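December, box and tray notes

Started late, bench space in use till after lunch. Writing this up same day for once so it's rough.

Where we were: the small square box for the Bellis set. Clistard sent the second lot, the first lot having been too tight at the corners (see the pages with the tape on them). Job for today was to settle the order of packing, decide which tray the loose bits live on, and decide what to do with the lid while the box is being filled. Sounds like nothing. Took the whole afternoon.

**Setup**

White table, wiped down. Box in the middle, lid close by, patterned tray within reach. Brown thing parked next to the box, open side up, nothing in it. I keep calling it the lid, half the room calls it the tray, and on the Clistard sheet it's "cover/tray" so no help there. Calling it the lid from here on. If somebody wants to rename it they can redo the labels too. 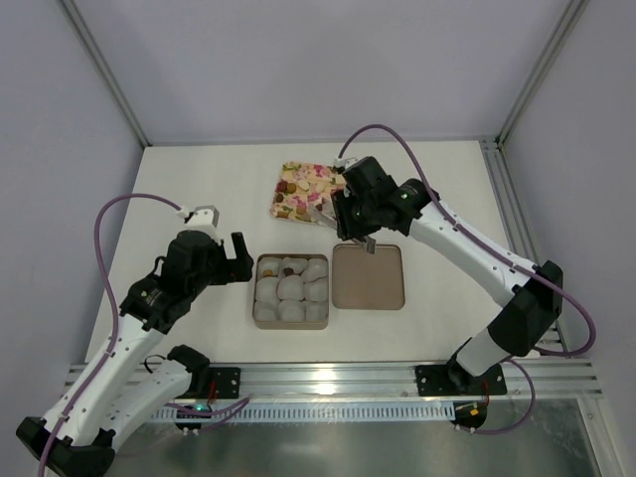 Middle of the table: box with compartments, brown lid (or tray), floral tray. Lid empty.

Spacing note. Box and lid want to be far enough apart that you can get hold of either one by its side. First go I had them nearly touching and every time I went for the box I shoved the lid. Moved the lid out a bit, better. Didn't measure. Should of. Next time put tape on the table.

Floral tray goes behind, not beside. Beside is nicer to reach but you lean over the box and knock things. Behind means a longer reach and a clear front. Went back and forth on this and I'm still only maybe two thirds convinced.

**Lid while filling**

Tried:

- lid under the box. Raises it, looks tidy, rocks. No.
- lid upside down as a spare tray. Works fine until you need the lid. Then you have to empty it somewhere. No, or only at the very start.
- lid off to one side, kept empty. Dull, works. Going with this.

Rule for the sheet: lid stays empty untill the box is full. Underline it.

**Loose bits and the patterned tray**

Complaint, same one as last month. That tray is lovely and I'm sick of it. Cream, yellow, pink, magenta, green, flowers and leaves all over. Anything small and brown put down on it half disappears, and then you're hunting for it with a fingertip. The darker maroon and brown ones are OK over the cream parts and hopeless near the leaves. The olive-brown are the worst, they just read as more leaf.

The pale rim helps a little. At least you can see where the tray stops.

Options:
1. plain white tray. But then white tray on white table and you lose the edge of the tray, had that in the spring.
2. plain grey or blue. Probably right. Need to ask Istetcombe if they still have the shallow ones, the store there had a stack under the window.
3. keep the flowers and put a sheet of plain paper on it. Slides. Could pin it with Gavix tabs but they leave a residue and I'm the one who scrapes it off.

Going for 2. Meanwhile flowers stay, being the tray we've got.

Also – tray isn't square to the table half the time and it bugs me, but it doesn't matter for the packing. Leave it. Noted so I stop straightening it every five minutes.

**Count and order in the box**

Box takes nine, three rows of three, and that's the layout on the customer sheet so no cleverness with ten. Order I settled on:

- back row first, left to right
- then the middle row, but put the center one in LAST of that row
- front row, corners first, middle after

Reason for the center thing: the big round ones want the center spot, and if it goes in early it wanders, then the side ones get pressed up against the wall and you have to pull the lot apart. If both sides are already down the center one just drops between them.

Same idea for the front. Corners, then middle. If the middle is too wide swap it with a slimmer one from the back row, don't force it. Forcing = marks, and marks show on the cloudy ones more than you'd think.

Shapes are not uniform and were never going to be. Some round, some flattish and wide, the odd one is closer to an oval and lies at a slant whatever you do. I used to fight the ovals. Now they go at the back corner and get left alone. A wide flat one is good in the middle of the back row, uses up the slack. Broad ones against a side wall.

Wall height: shallow. Pieces sit against the wall but it doesn't hold them if you tilt. So NO carrying by one edge. Two hands, flat, or slide it along the table.

The rounded corners on the box are the improvement over lot one. Lot one had sharp inside corners and you'd get a gap behind every corner piece where crumbs collected. Told Clistard thanks and asked them not to change it again.

Color: taupe, ok. The order said "stone" and I was braced for something yellow. Whitish-gray pieces show up fine against it. With the old dark box they looked dirty, with this one they look like what they are. Keep taupe for the Bellis set, don't let anyone talk us into white.
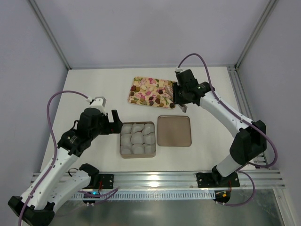

Next thing is the liner, and I've been putting it off. Two weights of paper in the drawer, 200 gsm and 300 gsm. The 300 is too stiff, it won't lie down in a box that shallow, stands up at the corners and the pieces ride on it. The 200 lies down but it takes a crease if you look at it wrong. Cut one of each anyway. Corners need rounding to match the box, scissors are fine, don't bother with the punch, its radius is wrong.

Maybe no liner at all. Without it the pieces are directly on the box floor and grip a bit. With it they slide. I liked them gripping. Against: Istetcombe want something that lifts out. Could do a strip just down the middle with a tail to pull on? Try next session. Strip wants to be narrower than one piece or it catches the neighbors.

**Timing**

Not a race but wrote it down. Filling one box at an easy pace, from lid set aside to last piece in, came out at around 4 minutes, most of it spent choosing which piece goes where. The placing itself is quick. So if we want it faster the thing to fix is the choosing. Presort by shape before starting – wide ones together, round ones together, ovals off by themselves. Needs another tray. Which brings me back to the tray order, so ask for two while I'm at it.

Did 7 fills altogether, same box emptied out and redone. Emptying: lift from the front middle first, reverse of the fill. Tipping it out is not allowed, yes I tried it, yes two went under the bench.

Best layouts were 5 and 6. 3 was awful, I'd put an oval in the center and everything else turned to suit it. Number 1 was done in the old order so doesn't really count.

**Brown bits: where do they go?**

Still open. The card says they go in with the set but doesn't say in the same box. Can't go in the same box, there is no room between the rows and if they get on top the lid won't seat. My vote is a small paper twist taped under the lid. Second choice a separate compartment box altogther, we have the shallow ones. Tried laying a few along the inside of the lid to see how it would look. Looked like something had been spilled. Paper twist then.

Whatever happens they should be put back in the jar at the end of the day and not left out over the flowers. I find them for a week afterwards.

**Cleaning**

Table: damp cloth, then dry. Corners at the back collect dust where the surface meets the panel, use the soft brush. Patterned tray: damp cloth only, the finish is going dull in one corner where somebody used the spray. Boxes: dry brush, nothing wet, lot two hasn't been tested for water marks. Put that on the list as well.

**To do**

- tape marks for box and lid on the table
- write to Clistard: keep rounded corners, keep taupe, ask for a price on lids alone (we crack lids, we never crack boxes)
- ask Istetcombe about plain shallow trays x 2
- middle strip liner, 200 gsm, with tail
- paper twist for the brown bits, see if the lid still closes flat
- water mark test on one box from lot two
- scrape the old Gavix off the drawer front, been there since summer
- fix the packing sheet: lid stays empty, center piece last in its row, corners first at the front

Sheet is in the top drawer with the pencil changes on it. Pencil is the current one, ignore the typed version.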